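Section 2: Planning Your Purchase

Before you order a Skodora bench, please pour yourself a coffee and settle on the one job it will do first. Ours was putting belts on pants, and that choice shaped every line of the budget.

1. Write down the job and measure your table. 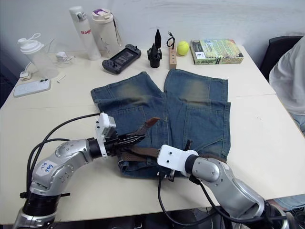 2. Price the arms, the grippers and the cables separately, even if your dealer offers you one nice round figure.

Note: Set aside $1000 for spares. Struan Dunbar in our planning office will gladly go over your list with you.
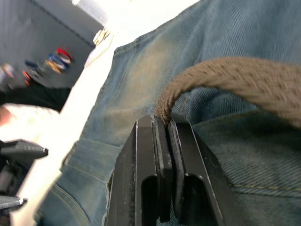 3. Finger pads deserve their own line, and I do wish I'd given them one sooner! A soft item such as a braided cord has to be held between the two pads, and the metal around them picks up scuffs and light scratches. Order 2 spare sets at $41 each.

Caution: Do not mix Vimine pads with Skodora fingers.

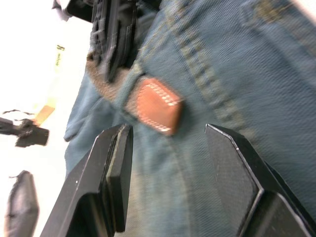 4. Add $141 for the first yearly checkup, then send the finished sheet to your dealer and keep a copy in your binder.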